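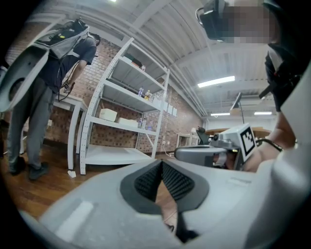

I went to the Urkside open day on a Wednesday with low expectations, which is how I go to most of these. An old building gets a new name, a website with a lot of morning light in it, and a day when anyone can walk round and ask what the rent is. I have been to enough of them to have a routine. I look at the floor first, then the sockets, then the toilets, and after that I let them talk to me.

Urkside is a former warehouse at the wrong end of the canal, or the right end if you believe the leaflet. Haugland own it. Ciltine did the refurbishment and, as far as I could gather, still run it day to day. The leaflet promises "up to 200 makers under one roof", a sum that must include the landing and the bike store. Doors opened at ten. I got there at twenty past and was handed a lanyard, a floor plan and a paper cup of coffee that I carried around for an hour looking for a bin.

The tour starts on the ground floor, in what they call the welcome hall. It has a long counter, a big plant and a wall of post boxes, several of them with tape over the flap. We stood there for a good while hearing about community. There were a dozen or so of us, mostly people already renting somewhere else and wondering whether they could stand to move. One woman asked about heating and was told the building was "thermally honest". She wrote that down, and I would love to know what she wrote next to it.

Then up the stairs, past the lift, which was having a rest. The stairwell is the best thing in the place. Stone treads worn in the middle, an iron handrail, a tall window on each landing. Ciltine have left it alone apart from some signs, and I wish they had felt the same about the first floor corridor. They have lowered the ceiling there and put in a carpet the colour of weak tea. The carpet already has a ruck in it outside unit 9. Two of us tripped on the same ruck, ten seconds apart.

The rooms are better than the corridors. The one I spent longest in was a larger studio on the second floor, in use on the day, with brick behind and a dark plank floor. I will admit the floor got me. Wide boards, properly dark, the sort you see a lot of in photographs and much less of under your own feet. The guide said they were original. I asked original to what, and he said to the building, and then he said he would check. A plumber on our tour got down on one knee, had a look and said nothing, and I trusted his silence more than I trusted the leaflet.

My doubt about dark floors is a dull one. They look wonderful on the first day and they show everything afterwards. Every crumb, every bit of sawdust, every grey footprint when it rains. If your work involves flour, plaster, wool or paper you will be sweeping twice a day. Ciltine have a cleaning package for this. Naturally it costs extra. They also have a rule about what you can drag across the boards (nothing) and what you can put under the legs of your furniture (felt, supplied by you).

The brick I was less sure of. Everyone loves a brick wall and I like them well enough, but you can't fix a shelf to this one without written permission, and the guide was vague about how often permission is given. So people push things up against it. In the studio there was a white table with straight legs standing against the brick, and I thought, well, there is the storage policy. Everything that would hang on a wall in a sensible room ends up on a table or under it. I asked whether tables were included. One table per unit, said the guide, and the rest you bring.

I have nothing against a plain white table, by the way. I have worked at worse. Against brick it looks a bit like it has been delivered to the wrong address, but you can wipe it, and you can see what you have put down on it. If I took a room here I would want three of them and I would put them in the middle, where the light is, and leave the brick to be admired from a distance.

Which brings me to power.
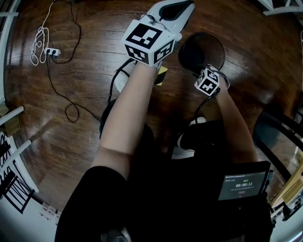 7 min read

I had asked about sockets in the welcome hall and been told there was "generous provision". I asked again in the corridor. By the time we reached the second floor I was the person who asks about sockets, and the guide had started answering me before I spoke. The provision is all along the walls. If your work happens in the middle of the room, the electricity has to come out to you across the boards, and out it comes. A white power strip with plugs in it, lying on the floor, with its white cable in loose coils. Long black cables wandering off over the planks. Anyone who has ever shared a workroom knows this arrangement and has stubbed a toe on it.

People who rent workspaces put up with this as if it were weather. It is a design decision, or the lack of one. When you take a floor up or sand it down (and Ciltine say they did some of both) you have your chance to put in floor boxes. I said so. The guide said floor boxes would have interrupted the boards. I suppose they would. I would still rather have an interrupted board than a cable looped over an uninterrupted one.

In fairness, it is the same everywhere. I have seen brand new buildings where the first thing each tenant does is go out and buy four extension leads. But nobody at those places told me the floor was the heart of the offer. If the floor is the heart of the offer, I would like to be able to see it without stepping over something. A roll of cable cover costs very little. So does a hook. The leaflet has a whole page on the lighting scheme and not one word about where you are meant to put a lead when you are done with it.

The other thing you notice in a room like that is how quickly a floor becomes a shelf. Someone sets down a round black dish or a lid, the kind of thing with a raised rim that every workroom seems to grow by itself, and then the floor is where things live. With no shelves allowed and one table to a unit, I don't see what else anyone is supposed to do. I started looking for it after that and saw it in nearly every unit we were let into. A potter had glazes lined up along the skirting. Somebody who restores chairs had screws sorted into saucers by the door, and asked us quite sharply to mind them.

The third floor is Namano, a members' workroom where you pay by the month and get a locker. I had hopes of Namano. It has 102 lockers, which the guide mentioned with real pride, and I measured one with my forearm while he was talking. A rolled drawing won't fit. Neither will a sewing machine, unless it is a very small one. It would do for a lunch and a pair of shoes. The workroom itself is 3,959 square feet according to the plan, and a fair slice of that is sofas. I sat on one. It was comfortable, and very low, and getting out of it with a bag on my shoulder was not dignified.

The kitchen on the same level deserves a mention. Two sinks, a proper draining board, mugs that don't match. There was a handwritten note about the dishwasher, with a second handwritten note underneath disagreeing with it. I took this as the first firm evidence of community all morning.

We were given 20 minutes at the end to wander, and I went back down to the second floor to stand on those boards again. They creak in one spot near the door. They are very handsome. Somebody had moved a bag into the corridor in the meantime, on the tea-coloured carpet, right beside the ruck, and I moved it along a bit.

As to whether you should go: the stairwell is worth it alone, and the open days carry on through July. Take a tape measure. Ask for the full list of charges on paper, and read the part about walls before you fall in love with one. If you work sitting down with a laptop you will probably be happy at Urkside and wonder what I am complaining about. If you make anything with a plug on it, count the sockets yourself and work out how far each one is from where you would be standing.

The toilets, for those who skipped to the end, are good. Hooks on every door.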